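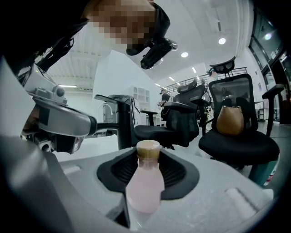

1/ Notes on dating a local saint's feast when the calendars disagree. The case is the translation of relics at Tellov, kept on 6 August in one manuscript and 8 August in another.

2/ The two calendars are both parish copies. The earlier one, which Judit Kun catalogued as Fekete A, has the feast in red. Fekete B has it in black, in a second hand, squeezed in under the octave.

3/ Red normally means the day was kept with full office. A black entry may be a simple commemoration, said after the collect of the main feast. So the two books need not be in conflict about rank, only about date.

4/ 6 August is the Transfiguration. Where that feast was taken up late, an older local feast on the same day usually had to move. Two days is a short move, but I have seen it elsewhere.

5/ Rozália Tóth objects that 7 August was free in both books, so why skip it? Fair point. Fekete B has an erasure at the 7th. Under UV there are traces of a capital D and nothing legible after it.

6/ If the D is Donatus, the 7th was taken and the 8th is the first open day. That fits. I wouldn't print it on the strength of one letter.

7/ The litany doesn't settle it. Tellov's saint comes 16th among the martyrs in A and is missing from B, but B has lost the leaf where the martyrs would end.

8/ Khoa Phí has checked the lessons at matins. A divides the legend into eight readings and B gives two. The wording of those two matches A exactly, down to a wrong case ending in the second. B was copied from A or from something very close to it.

9/ Working order for now: A first, Transfiguration adopted, feast moved, B copied with the new date and lower rank.

10/ Still to check: the obit list at the back of A. Morfudd Pumphrey reads one entry as "on the morrow of the translation". If the death can be dated from the rent rolls, we have the day.

11/ The rent rolls are at Flondeck and can be ordered up from 2 pm. Transcription to follow in this thread.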